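Domingo de arrumação. A mesa encostada à parede virou depósito desde fevereiro e hoje resolvi tratar disso. Vou contando por aqui.

Regra que estou usando: o que não sai do lugar há 2 semanas vai para a caixa. O que uso todo dia fica, mas com lugar certo.

Comecei pelos cabos. Separei por ponta, enrolei cada um e prendi com velcro. Dois carregadores eram de aparelhos que já nem tenho. Foram para o saco do eletrônico, que levo ao ponto de coleta durante a semana.

Depois, os panos. Eu deixava pano em qualquer canto e na hora de limpar nunca achava. Agora pano limpo fica numa tigela, perto de onde se usa. Pano sujo vai direto para o tanque. 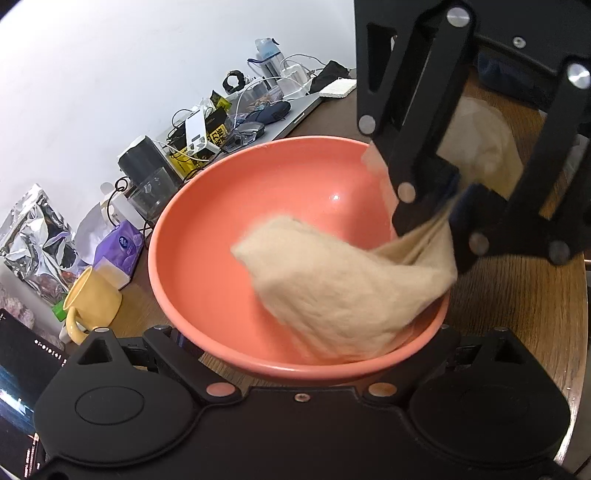 Pano bege na tigela rosa. O fundo da mesa ainda por arrumar.

O notebook é o pior caso. Fica deitado no fundo e vira prateleira: tem mouse e bolsinha em cima dele. Vou passar para um suporte vertical. Vi um da Noredix por 26 reais, alguém já usou?

Canecas: voltam para a cozinha no mesmo dia. Sem exceção, inclusive para mim.

Sacolas: guardei duas e as outras foram para dentro da gaveta de baixo, dobradas.

Caixa de lenços e garrafa de água ficam na mesa. Uso o tempo todo, não adianta esconder.

Para a madeira estou passando só pano úmido e depois pano seco. Tentei uma vez o lustrador da Ukero e achei que deixava a mesa pegajosa. Se alguém tiver indicação de produto sem cheiro forte, aceito.

Falta a parte de trás, junto à parede. Continuo depois do almoço.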